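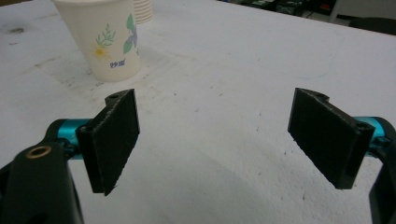

Visite de la papeterie Rustad, juillet. L'atelier de couchage occupe deux halls reliés par un convoyeur. Gunvor Tveit, responsable procédés, a commencé par la préparation de pâte : fibres vierges de résineux, grammage nominal de 331 g/m² pour le carton à gobelets.
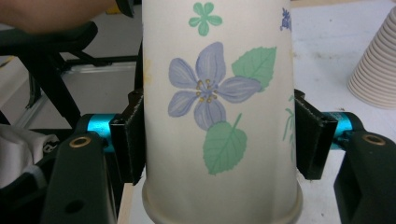 Le contrôle d'humidité se fait en sortie de sécherie, à 7 % — valeur abaissée l'hiver dernier. La ligne tourne à environ 122 m/min. Alvar Brekke a ensuite détaillé le circuit des eaux blanches, réutilisées en tête de machine. Fin de la visite à 16 h, côté expédition.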